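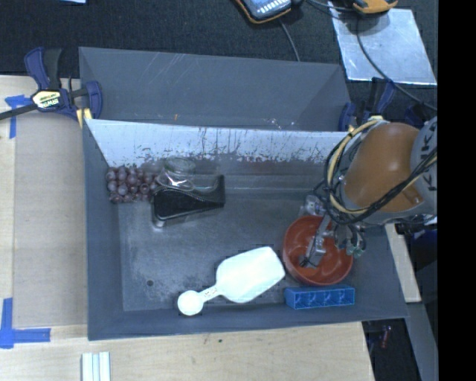

## Uma garra alugada ao mês: conversa com Su-bin Ji sobre o serviço Jevura

A Jovent vende há algum tempo peças para células robotizadas, mas o Jevura é o primeiro produto que a empresa não vende. Aluga-o. O cliente paga uma mensalidade e recebe uma garra de dois dedos, o programa que escolhe onde agarrar e um período de afinação com os objectos que lhe interessam. O braço tem de ser do cliente.

Su-bin Ji coordena os ensaios de preensão em Makasthorpe, onde cada pedido de cliente passa pela bancada antes de a garra ser enviada. Falámos com ela na sexta-feira, 27 de outubro, durante a manhã, numa sala ao lado da oficina.

A primeira pergunta foi sobre o conteúdo da caixa de ensaio. Uvas, uma taça, uma pá branca, um tabuleiro azul com divisórias: a mistura parece saída de uma gaveta de cozinha.

"Em parte é isso", diz. "Queremos objectos que não tenham nada em comum. Se eu puser lá dentro seis caixas de cartão, a garra apanha as seis e eu não aprendo nada. O cacho de uvas tem uma forma irregular, o recipiente transparente é difícil para a câmara, e o objecto preto brilhante devolve reflexos. Cada um estraga o dia ao programa à sua maneira."

O recipiente transparente é o que mais lhe ocupa o tempo. Segundo Su-bin Ji, o sensor de profundidade vê muitas vezes o fundo da caixa através das paredes e o programa conclui que ali não há nada para agarrar. A versão actual procura o rebordo e tenta a pega por aí.

"Funciona melhor do que na primavera. Ainda não funciona como eu queria. Quando um cliente me diz que só trabalha com frascos de vidro, eu digo-lhe para esperar."

A taça levanta outra questão. Um dos dedos tem de entrar e o outro ficar de fora, com o rebordo no meio, e há pouca margem para erro na altura. Perguntamos se não seria mais simples usar uma ventosa.

"Para uma taça sozinha, talvez. Para um cacho de uvas, não. O cliente do Jevura costuma ter coisas misturadas e não quer trocar de ferramenta a meio. Temos uma ventosa no catálogo e vendemo-la a quem precisa dela. São trabalhos diferentes."

### O que está incluído

O contrato mínimo é de seis meses. A afinação inicial prevê 1000 tentativas de preensão com objectos enviados pelo cliente, feitas em Makasthorpe, e no fim há um relatório com os resultados por objecto. A instalação demora cerca de 7 horas se o braço já estiver montado e com a cablagem acessível.

"A cablagem é onde se perde tempo", explica. "Há cabos que vão até à garra e têm de acompanhar o braço em todas as posições. Se ficam curtos, puxam. Se ficam compridos, prendem-se na borda da caixa. Deixamos sempre uma volta larga por fora e depois corremos os movimentos devagar, um a um."

A bancada da Jovent tem pouco de vitrina. A caixa está fixa ao tampo de madeira com grampos, há marcas de fita azul e a parede de trás da caixa está bastante gasta. Su-bin Ji não vê razão para a substituir.

"Uma caixa nova dá imagens mais limpas. Os clientes não têm caixas novas."

### O caso Ahmadpour

O primeiro contrato foi com a Ahmadpour, uma empresa de preparação de encomendas que trabalha com artigos domésticos. Começou com uma única célula. Na lista de artigos acordada, a taxa de preensão à primeira tentativa chegou a 98 por cento, mas Su-bin Ji faz questão de separar esse número do resto.

"É a lista deles, com a luz deles. Quem nos contrata e tem outra lista começa do zero, ou quase. Ponho isto por escrito nas propostas e já perdemos uma ou duas por causa disso."

Houve também queixas. A Ahmadpour achou o relatório inicial difícil de ler e pediu que as falhas viessem agrupadas por causa - objecto não visto, pega que escorrega, colisão com a parede. A alteração foi feita e passou para todos os clientes. Outra queixa, sobre o tempo de resposta da assistência ao fim do dia, continua em aberto. A Jovent atende apenas no horário da oficina.

Sobre o preço, Su-bin Ji remete para o departamento comercial. Adianta que a mensalidade cobre as actualizações do programa e a troca dos dedos quando se desgastam, e que os danos por colisão são pagos à parte.

"Há sempre colisões nas primeiras semanas. Alguém muda a caixa de sítio e não avisa o sistema. A garra aguenta um toque leve, mas não aguenta a parede a toda a velocidade."

A próxima versão deverá aceitar caixas com mais de uma profundidade, um pedido que chegou de vários lados. Os ensaios já começaram, por enquanto só com os objectos opacos.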